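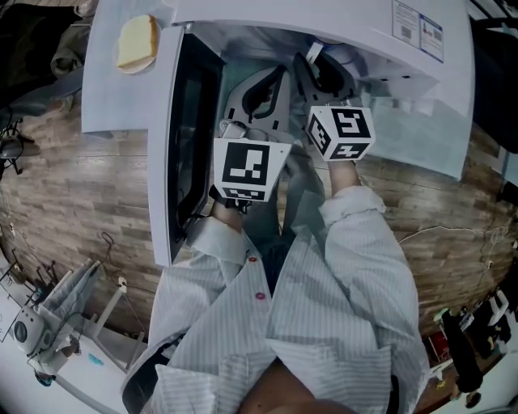

Toy microwaves: door on the left, and does the food need to fit on the plate?

Posted in Play Kitchens and Pretend Food
Oct 26, 2020

plankfloor
I'm putting together a play kitchen corner for my two kids and I'm stuck on the microwave. We have a plain white one on loan from my sister-in-law. The door has a black window and opens to the left. There's a round white plate and a piece of yellow toy bread, and so far the bread is the only food either of them cares about. They make toast in the microwave all day long.

I need to give it back after the holidays, so I want to buy one. Questions:

1. Is it worth paying more for one that beeps?
2. Does anybody's turntable survive?
3. Shelf or floor? Ours lives on the floor right now and the kids lean right over it.

Budget is $25, maybe a little over.

su_chen_yeh
Floor is fine for a two year old. Ours was on the floor until May and then we moved it up to a shelf 27 inches high, and my son used it less. He likes to look down into it. I'd leave it where it is until they complain.

We have the Dadano one. No beep. The door hinge is the part to check. If the door doesn't open all the way back, small hands bump it every time they go in with a plate.

Moss312
Skip the beep. Ours beeped for 2 weeks and then I took the batteries out. The kids make the noise themselves and they're louder than the toy.

gravyboat
Disagree with Moss. The beep is the whole game at our house. Food goes in, they wait, it beeps, food comes out. When the batteries died my daughter brought it to me and asked me to fix it, and she doesn't ask me to fix anything. Get one with a volume switch. The Vukix has one on the bottom.

Moss312
Mine didn't have a volume switch. If it had I might have kept the batteries in.

nhyira_n
Turntable: we've had two toy microwaves and both turntables quit. The first one got jammed with a wooden egg. Second one, the little peg underneath snapped. The microwaves still get used every day, the plate just sits there. I would not pay extra for a turning plate.

On food, measure before you buy. We got the Selov breakfast set and the waffle is too wide to go in flat. It goes in standing up against the back wall, which my kids think is normal now. Square bread slices fit in everything I've tried.

plankfloor
Good tip on measuring, thanks. What about felt food? I was going to sew some.

su_chen_yeh
Felt is nice but it slides off the plate when they pull the plate out fast. Hard plastic slides too, to be fair. I put a circle of shelf liner on our plate and trimmed it to size. Took five minutes and it has stayed put.

gravyboat
Shelf liner is a choking thing if they peel it off and chew it. I wouldn't with a kid under three.

su_chen_yeh
It's one big piece, larger than his hand. I'm comfortable with it. Everyone can decide for their own kid.

nhyira_n
You could also rough up the underside of a plastic slice with sandpaper. I did that with the toast and it helped a bit. Wash it afterward.

Dellarose
Nobody has mentioned secondhand. I got a Swai microwave with a bag of food for $8 at a church sale. Check the battery compartment for crust before you hand over money. Stickers on the front were half gone and I peeled the rest off with a hair dryer. Looks better plain.

plankfloor
I'd be happy with secondhand. I'll look for one with a door that swings wide and skip the turntable. Still undecided on the beep. My husband votes no.

gravyboat
Volume switch!

plankfloor
Noted. If I find one I'll post what I paid and whether the bread fits.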